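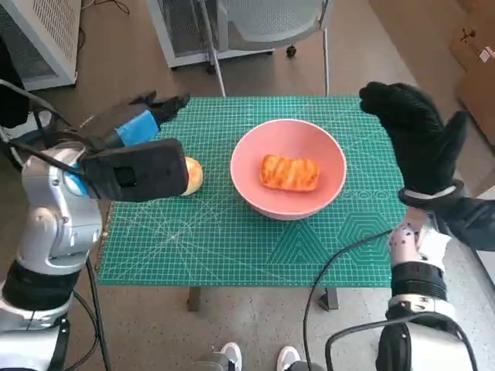

Pastry in a pink bowl on the green cutting mat.

The woman who saves other people's sewing patterns

By Jade Hollis
September 21, 2020

I'd had Quyên Thái on the phone for less than five minutes before she asked me what my mother wore to her high school graduation. I had no idea. I said maybe yellow? She sighed at me (kindly!) and told me to go find out, and to ask who made it.

"Somebody made it," she said. "In those years, in a town that size, there's a very good chance somebody made it from a paper pattern on a kitchen table. And the pattern might still be in a closet with her measurements written on the envelope. That's what I'm after, the pencil."

Quyên collects home sewing patterns, the tissue paper kind that fold up into an envelope and never once fold back into it the way they came. She has 1,579 of them in her house in Vanley, filed upright in drawers that used to hold vinyl records, and she has read every scrap of handwriting on every one. She started with a single box from her aunt, who did alterations for years and threw nothing out. When her aunt moved into a smaller place, the cousins took the furniture and the good dishes and Quyên took the box that was going to the curb.

"I didn't even sew," she told me. "I could do a button. I was working in claims at Retmont, I wore the same three pairs of pants. But I opened one up to see what it was and my aunt had written on the bodice piece, in Vietnamese, 'she says she is a 12, she is not a 12.' I laughed so hard I had to sit down on the stairs. And then I had to read all the others."

I asked whether there were more like that. Oh, there were more like that. One customer was down as "talks." A wedding guest dress had the note "make it look like she did not try." There was a whole running feud with a woman who kept changing her mind about sleeves, spread over several envelopes, and it ends with the word "FINE" underlined so hard the pencil went through the tissue.

After that Quyên began picking up patterns at estate sales and church basements, and then people heard about it and the boxes started coming to her. She has a rule that she'll take anything with writing on it and will think about the rest. I got the feeling she does not think very long.

Learning to read the things

I've sewn on and off since I was a kid, mostly off, and I have always found old patterns a little terrifying. Some of the really early ones have no printing on the tissue at all. You get a blank sheet with holes punched in it, and the holes tell you what's what, if you know how to read them. A big hole might mean the straight grain, a small one might be a dart, and if you lost the instruction sheet, well, good luck to you.

Quyên has 178 patterns with no instruction sheet, and those turn out to be the ones she loves best. She lays the pieces out and works out the order of construction by herself, then types it up. She's made up a good number of them in cheap cotton to check her guesses.

"The first one took me weeks," she said. "It was a blouse. I had a piece left over at the end and I thought it was a pocket, so I put it on as a pocket. It was half the collar. I wore it anyway. My sister asked me why I had a pocket on an angle like that and I told her it was French."

She learned on her aunt's old Saber, a machine so heavy that she had to get a neighbor to help her carry it up the front steps. It does a straight stitch and that's about all it does. She owns a newer one now too but she still goes back to the Saber for anything thick. I asked her what she'd tell a person who wants to sew from an old pattern for the first time, and she had a lot to say, so I'm going to put it down pretty much the way she said it.

"Trace it. Please, please trace it. Don't cut the tissue, don't pin through the tissue. Get a roll of cheap paper and trace your size and put the original back to bed. Then measure yourself and ignore the number on the envelope, the number means nothing, it meant nothing then either. Look at the bust measurement printed on the back and go from there. And if you're between two, go up, you can always take it in."

What about ironing? I'd been taught never to iron tissue. She does it all the time, with a dry iron on the lowest setting, and she does the folds first.

And tape?

"No tape," she said, and there was a pause. "I'm sorry, I feel strongly about tape."

We got off on a long side trip about tape here, the yellowing kind and the kind that stays sticky forever and welds a sleeve to a collar. I'm sparing you most of it. She does her own repairs with torn strips of thin Japanese paper and wheat paste she cooks on the stove, and she lets each piece dry under a stack of cookbooks. A badly torn skirt front can take her a whole evening. She puts the radio on and doesn't mind.

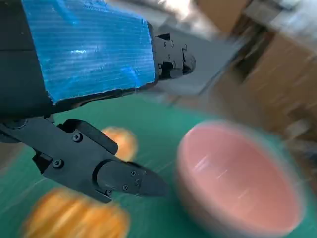

The newsletter, and the summer everybody sewed

In the spring, like a lot of people, Quyên suddenly found herself at home with a machine and a pile of cotton. She made masks for her street and then for the next street over. There was no elastic to be had anywhere, so she went into the drawers looking for ideas and found an old apron pattern with bias tape ties that worked beautifully. She wrote that up and sent it to a few friends, and that was the start of Clorno, her newsletter. (The name is from a misspelling on one of her envelopes. She's never worked out what the writer meant. A color? A person?)

By August it had 3,584 readers, a number she said out loud to me twice, the second time mostly to herself. Each issue picks one pattern. She shows the envelope, copies out the handwriting, and tells you what she could find out about whoever owned it, which is often nothing past a first name and a waist measurement. Then readers write in. One recognized her grandmother's writing on a child's coat pattern that had come out of an estate sale two towns away, and Quyên mailed it to her that same afternoon.

"I had to," she said. "It was never mine, I was just holding on to it. I did trace it first."

I wanted to know if it ever makes her sad, all those plans in envelopes. So many patterns bought and never cut! I have 7 of those myself, including a jumpsuit I can't explain. She said no, she likes the uncut ones, and she's pretty sure people bought them the way we buy cookbooks now, to sit with a cup of coffee and imagine the party. The ones that get to her are the maternity patterns with several dates on them, and the suit patterns let out a little each year for the same man.

"You watch him get comfortable," she said. "She writes 'plus one inch' and then 'plus one inch' again. She never writes anything mean about it. My aunt would have."

She left Retmont a while back and does alterations part-time now, hems mostly. She'd like to put the typed-up instructions together as a book someday, though she keeps finding mistakes in the early ones, and there's another box on its way from Ohio that she hasn't told her sister about.

I called my mother that night, by the way. It was green, with covered buttons down the back, and my grandmother made it and complained about the buttons the entire time. The pattern is long gone. But Mom remembered that the zipper was put in twice, and when I passed that along, Quyên wrote back in under a minute to ask whether it was metal.

Comments

pinkingshears_pat
I have been ironing my tissue for forty years and getting yelled at for it in every class I ever took. Thank you Quyên!!

Dolores M.
My mother wrote on hers too. One says "never again" and she made it four more times, I have the dresses.

hemandhaw
Is wheat paste ok if you live somewhere humid? Mine got fuzzy in the jar.

Jade Hollis
@hemandhaw I asked her! She makes a tiny batch every time, keeps it in the fridge and tosses it after a couple of days.

bobbin_along
Would Clorno be "cloro," as in chlorine? Maybe a note about bleach. Going to be thinking about this all day.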